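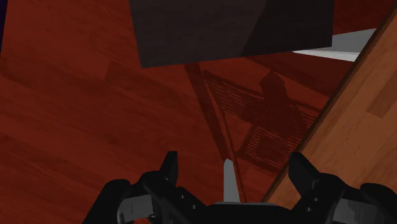 Istville workshop compares two grippers in simulation before buying

The automation workshop in Istville has finished the first part of a comparison between two robot grippers, the team said in November. All the tests until now were made in simulation. The real hardware will be bought only when the results are clear.

The two candidates are the Javeck, a two-finger gripper with jointed links, and the Piltus, which has straight parallel jaws. Both were mounted on the same model of arm and given the same task: go down to a small object on a floor or on a table top, close, lift, and put the object down 10 centimetres to the side. Each gripper made 1,000 attempts.

Nerea Vidal, who leads the comparison, said that the total scores were close to each other, and that the interesting part is in the failures. The Javeck missed more often when the object was very flat, for the reason that its fingertips move on a curve while they close and the arm must correct its height at the same time. The Piltus did better with flat things but had trouble near walls and table edges, where its wide body touched something before the jaws arrived.

"We expected one winner and we do not have it," said Vidal. "It depends on what you want to pick up, and from where."

A second question was the camera. The team used a view from the wrist, looking past the fingers to the work area, and changed the light and the floor material between the runs. Strong shadows were a bigger problem than expected. In 17 of the runs with a dark red floor, the controller took the edge of a shadow for the edge of an object and closed the fingers on nothing. On a light grey floor this mistake did not happen.

Bart Coppens, who wrote the controller, has now added a depth reading next to the colour picture. He also made the closing movement slower in the last 2 centimetres. The first runs with these changes look better, he said, but he prefers to repeat the full series before he gives a number.

Not everybody is convinced that the simulation says enough. Inese Kalniņš, who will be responsible for the real cell, pointed out that rubber pads wear, cables pull and screws become loose, and none of this is in the model. She has asked for a loan of both grippers for at least one month. The seller of the Piltus has agreed already - the answer for the Javeck is still awaited.

The tests on real hardware will use the same task and the same order of objects, so that the two sets of results can be put side by side. Frans Dewulf will prepare the table and the lamps, including a floor panel in the difficult red colour. The workshop plans to share the settings files and the list of failed attempts with other groups that ask for them. Questions can be sent to Floor Dekker at the workshop office.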